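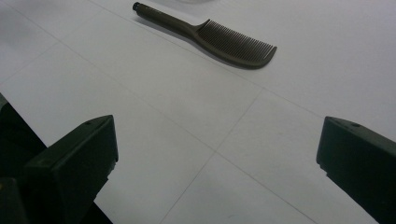 Abb. 3: Stielkamm auf hell gefliester Fläche, Zahnreihe am rechten unteren Ende des Kamms.

Drucken | Per E-Mail senden

Kategorie: Alltagsgegenstände und Haushaltsforschung

3.2 Ablageorte kleiner Pflegegegenstände

Kämme gehören zu den Gegenständen, die im Haushalt häufig benutzt, aber selten an einem festen Platz aufbewahrt werden. In der Erhebung Ummont wurden 130 Ablagesituationen erfasst und nach Untergrund, Lage und Kontrast zum Untergrund kodiert. Berücksichtigt wurden ausschließlich frei liegende Stücke; Kämme in Bechern, Schubladen oder Etuis gingen in die Teilauswertung Sorensen ein und bleiben hier außer Betracht.

Der in Abb. 3 gezeigte Kamm entspricht dem Typ B des Kodierschemas: schmaler, langer Stiel, verbreiterter Zahnteil mit leicht gebogenem Rücken, Zähne fein und dicht stehend. Das äußere Ende des Zahnteils ist abgerundet. Am Stielende sitzt eine kleine schwarze Kappe, die im Schema als eigenes Merkmal (Endstück, abgesetzt) geführt wird. Die Farbe wurde als dunkelbraun mit grünlichem Anteil kodiert, die Oberflächenwirkung als matt.

Für den Untergrund unterscheidet das Schema zwischen gegliederten und ungegliederten Flächen. Geflieste Flächen gelten als gegliedert, auch wenn die Fugen sich wie in Abb. 3 nur schwach vom Fliesenton abheben. Ausschlaggebend für die weitere Kodierung ist die Lage des Gegenstands zur Fuge. Der abgebildete Kamm liegt innerhalb eines Fliesenfeldes und erhielt den Wert 0 (keine Überschneidung). Bei Überschneidung nur des Stiels wurde der Wert 1 vergeben, bei Überschneidung des Zahnteils der Wert 2.

Der Kontrast wurde auf einer dreistufigen Skala bewertet. Dunkle Kämme auf weißen Fliesen fallen in die höchste Stufe. Der Schlagschatten wird nicht zur Kontur des Gegenstands gerechnet. Diese Festlegung erwies sich bei feinzahnigen Stücken als notwendig - in einem ersten Kodierdurchgang im Januar hatten die Kodierenden Schatten und Zahnspitzen uneinheitlich abgegrenzt. Die betroffenen Datensätze wurden neu bewertet.

Transparente und sehr helle Kämme auf hellem Grund ließen sich mit der Skala nur eingeschränkt erfassen. Sie wurden der niedrigsten Stufe zugeordnet und gesondert markiert. Eine feinere Abstufung ist für die Folgeerhebung Fuvix vorgesehen, die etwa 1000 Ablagesituationen umfassen soll. Das Merkmal Zahnrichtung, bezogen auf die Vorderkante der Ablage, entfällt dort. Es war auf Aufnahmen ohne sichtbare Kante nicht bestimmbar.

Stand: 18. Dezember 2022

Verwandte Beiträge
- Kodierschema für Kämme und Bürsten, Fassung 2
- Sorensen: Aufbewahrung in Bechern und Schubladen
- Fugen als Bezugslinien bei gegliederten Flächen
- Wikix: Begriffsliste Körperpflege im Haushalt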